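I'd been meaning to go and see the jigsaw library in Muvcombe for ages, mostly because my mum won't stop talking about it, and in the end it was the weather that decided things. It was tipping down, the bus to Furkirstead had been cancelled, and there it was across the road with its lights on. So I asked the woman who runs it if she'd let me interview her for this blog. She said yes, if I'd help her tape up some boxes while we talked.

It's in what used to be a wool shop, and she's kept the old pigeonholes, which are much too small for jigsaws. "I keep the odd lids in them," she said. "Lids with no bottoms. I can't throw them out, I always think the bottom will turn up."

She started it with her own puzzles, the year her knees got bad and she had to give up the allotment. "I'd done all mine twice. I put a card in the newsagent's saying would anyone like to swap, and I thought I'd get a couple of replies. I got a carrier bag on my doorstep the next morning with no note." There are 225 puzzles on the shelves now, and you can borrow one for 50p and keep it as long as you need. I asked what happens when people keep them for months. She shrugged. "Then they're slow. I'm slow." 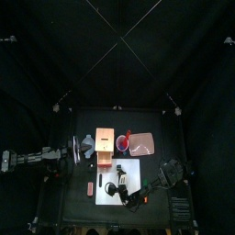

*Household things grouped together on a dark tabletop.*

What I really wanted to know was how people do a big puzzle in an ordinary house, because ours always ends up on the dining table and then we all eat off our laps until spring. She has strong feelings about this (she has strong feelings about most things, it was a lovely afternoon). The dining table is a mistake, she says. You'll resent the puzzle by the end of the first week, and so will whoever you live with.

"People clear a whole table for it and then the table fills up again. It's the post, it's the pepper mill, somebody's glasses. A flat surface in a house is like a drain, everything runs towards it." She does hers on a tray in the back bedroom, with the radio on, and she doesn't let anybody in while she's sorting the sky.

I told her I always start with the edges and she pulled a face! She thinks it's a habit we get taught as children and never question. She starts with whatever she likes the look of, a red door or a dog or some writing on a shop, and lets the edges come along later. "You've paid your money to look at a nice picture. Why would you spend your first evening on the bits that are mostly grass?"

We got on to the hard ones. The worst puzzle she has is a Tisimon with 3000 pieces, and it's a harbour at dusk, so it's all one sort of blue. It's been out on loan exactly once. The man who took it brought it back in December, finished and broken up again, and put it down on the counter without a word. She gave him a mince pie. There's another one called Petchrat that people fight over, which is a made-up village full of tiny people misbehaving, and she'd like more of that kind and fewer steam trains. If you have steam trains in your loft, please ask her before you carry them in.
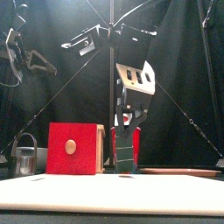 Light matters more than people think, she told me, and so does what you're working on. She used to do her puzzles straight onto brown wood and couldn't understand why she was so cross all the time — half the pieces were brown as well. Now she tells everybody to get a big pale board and lay it flat, with something dull behind it so your eyes don't wander. The broad white board in the picture above, with the dark curtain at the back, is very much the sort of arrangement she'd approve of, though she'd want a lip round the edge for when the cat comes through. She made hers out of a bit of an old wardrobe, painted with what was left over from the bathroom ceiling. It's not pretty, but it slides under the bed when her sister stays.

I asked about missing pieces, obviously. Everyone asks about missing pieces. She writes it on the lid in pencil if a borrower tells her, and most of them do tell her, sometimes in a rather tearful voice on the phone. One lady rang to confess to hoovering up a bit of a cathedral. "I said, did you look in the bag? She said no. I said, well, go and look in the bag, I'll wait." It was in the bag. It went back in the box after a wipe and you'd never know.

And if it really is gone? She used to cut new ones out of cardboard and paint them, and she showed me one in a picture of a flower market. It took me a while to find it, and I was looking hard. These days her hands aren't steady enough for the cutting, so a lad who comes in on his way home from college does that part, and she still does the painting. She won't let him near the paints. "He'd use too much water."

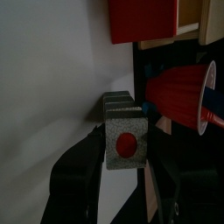 She doesn't do it for every puzzle, mind. If the gap is in the middle of somebody's face she'll make the effort, and if it's a bit of hedge she leaves it. She rather likes the ones with a hole, she says, and there's a harvest scene that's been short of one piece for so long that the regulars ask for it by that name, "the one with the hole in the cow".

By then we'd run out of tape and moved on to tea. I asked if she ever gets tired of it. She said she gets tired of the stairs and the damp in the storeroom, and of people who bring a puzzle back in a freezer bag with the box squashed flat. The puzzles themselves, no. She had a new one waiting at home, still sealed, a fishmonger's window with lots of lettering, and she'd promised herself she wouldn't open it until the ironing was done.

"Will you do the ironing?" I asked.

"I shouldn't think so," she said.

I came home with two puzzles under my coat, one for me and one for Mum. Mine is a greenhouse. I've started with a yellow watering can, as instructed, and I've had to put the edge pieces in a bowl on the other side of the room so I don't cheat. The shop's open most afternoons if the lights are on, and if you've got any spare brown parcel tape she'd be very glad of it.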